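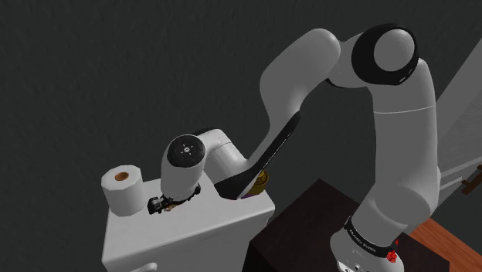

White arm with black trim over a white cabinet.

Pre-trip apartment checklist, short-stay rentals
Compiled by Sumeya Tamiru after the Trodmont trip, September

I use this list in the first hour after getting the keys, before anything is unpacked. Comments are from our stay at the Sultana apartments, second floor, unit 38. Copy it and change what you need.

ENTRY AND EXITS

1. Front door locks and unlocks from inside without a key.
OK. Deadbolt is stiff. Lift the handle while turning.

2. Second way out identified.
OK. Rear stairs past the laundry. Walked them with bags on to check the width.

3. Stairwell lights work after dark.
Fail. Bottom landing was out. Reported to the front desk at check-in, fixed the next morning.

4. Exit route posted on the back of the door.
OK, but the map was for the floor above. Asked for the right one.

ALARMS AND GAS

5. Smoke alarm present and test button sounds.
OK in the hall. The bedroom one chirped and needed a battery.

6. Carbon monoxide alarm within reach of the water heater.
Fail. None supplied. We carry our own travel alarm and hung it in the kitchen.

7. Stove knobs all return to off.
OK. Left rear knob is loose on its stem.

WATER

8. Hot tap temperature.
45 degrees at the kitchen sink after two minutes. Fine for adults, watch kids.

9. Drinking water.
The host said to boil it. We bought the 20 litre jug from the corner shop and had it carried up.
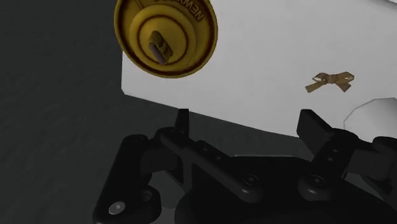 BALCONY AND WINDOWS

10. Railing solid when pushed, no gaps a child could fit through.
OK. Some surface rust at the corner post, no movement.

11. Windows latch.
Two out of three. Bathroom window held with a wedge.

PAPERWORK

12. Local emergency number and street address written down in the local script.
OK. Taped inside the front door and saved on both phones.

13. Photos of existing damage sent to the host.
OK. Sent through the Priris booking app so there's a time on them.

Result: stayed the full booking. Would book again if item 6 were fixed.

Comments

Jhun Lacson
Stayed in the same building in unit 45. No CO alarm there either. Which travel one do you carry?

Sumeya Tamiru
The Alta, the small one. It takes two AAs, so pack spares.

mapleandmiles
Printed this for our trip. Could you add something about elevators? Ours stopped between floors and the call button did nothing.

Sumeya Tamiru
Good idea, I'll put it under exits. We only had stairs so I never thought of it.

kettle_on
Item 12 saved us a lot of pointing when my husband rolled his ankle. The cab driver read it straight off the paper.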